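I've had the Prullska stand mixer since May and I've put enough dough through it to have opinions. Candela Requena talked me into it (she has the older one and bakes for what seems like her whole street), and at 268 dollars it was cheaper than the Plondico I'd been eyeing for ages. I mostly make bread and pizza dough, plus a cake when there's a birthday.

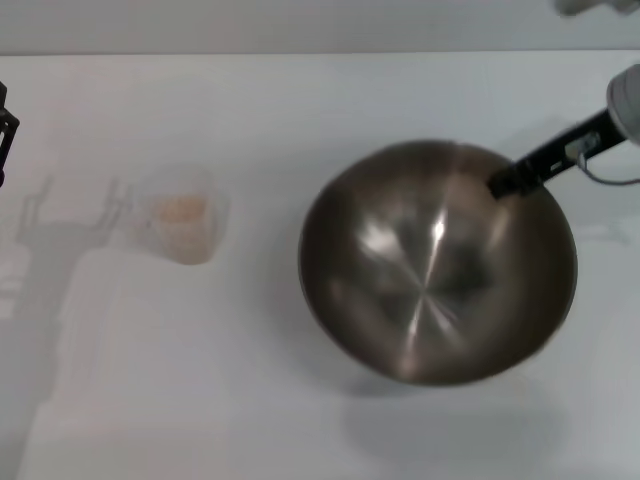 First, the good stuff. The motor is strong! It kneads a stiff rye for 11 minutes without whining, and it doesn't creep along the counter the way my old Barrios did. I don't always bother with the bowl it comes with – for a big no-knead batch I'd sooner stir by hand in a plain stainless steel one like this, wide and open, with that starburst shine in the bottom that I like more than I should. You can get your whole arm in there.

The controls are fine. There are five speeds, and the lowest one is slow enough that flour stays put, which my sweater appreciates. The dough hook clips on with a quarter turn, but the whisk is stiffer and I've pinched my thumb twice.
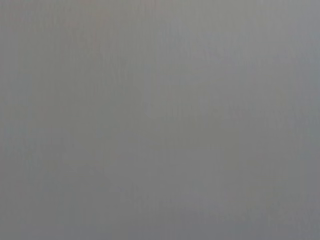 Color was the part I dithered over. Prullska sells it in red, cream and something called Harbor, and I wanted none of them, I wanted gray. I mean a soft medium gray like this, a touch bluish toward one side and a bit warmer on the other, that goes with any kitchen at all. I got the cream. It shows every smear of cocoa.

Cleaning is so-so. The hook and paddle go in the dishwasher, but there's a groove under the head that collects batter, and I go at it with an old toothbrush.
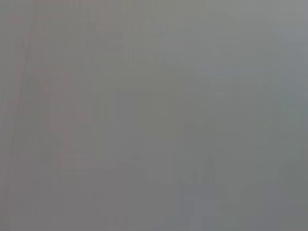
My other gripe is the manual. The diagrams are printed so faintly that they're about as much help as this gray blur, with one thin darker line down the left that could mean anything. I ended up calling Rodrigo Arrieta at the shop to find out how to adjust the bowl height (there's a screw under the hinge, turn it left).

Would I buy it again? Yes, for bread. If you mostly whip cream, get a hand mixer and keep the change.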